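Ticket 400: Robot cell, Demitz line
Status: Open, pending staffing review
Submitted by: Chaimae Abou Zeid, Ingate Assembly Support

Operators report that the arm pauses when picking small parts and that each pause now requires a manual restart. Before the cell was introduced, the same step was done by hand by two people per shift. One of them has since been reassigned to monitoring.

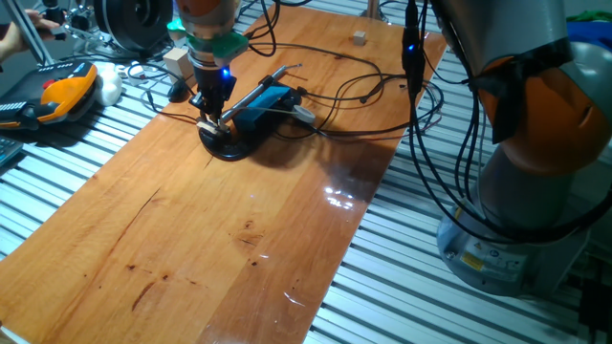

Restarts were logged 12 times in August, 7 of them during shift change, when the monitoring post is not covered. Gripper settings were reviewed with Bhatt and left as they are.

Action: supervisors are to overlap the monitoring post by four minutes at each handover. Restart training will be extended to all line staff.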